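Search this site Go

Furnstead workshop puts second pair of arms on the shopping list

The Stolter workshop in Furnstead has asked for a second two-armed robot in next year's equipment budget, having discovered in March that one robot can only be in one place. The first was bought to handle small cables and connectors. The queue for it now stands at 37 jobs.

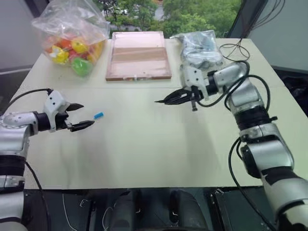
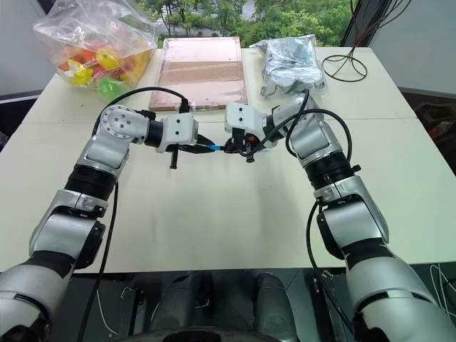
Cable and connector work on the white table.

What the money buys

Two quotes are in. Dustus wants 43 days to deliver and includes spare gripper fingers. Cherkaoui is quicker but charges £851 for a set, a price that has concentrated minds on not dropping things. Neither quote includes a table. Stolter has put in a separate form for that, which runs to 3 pages, one longer than the form for the robot.

A decision is due after Easter.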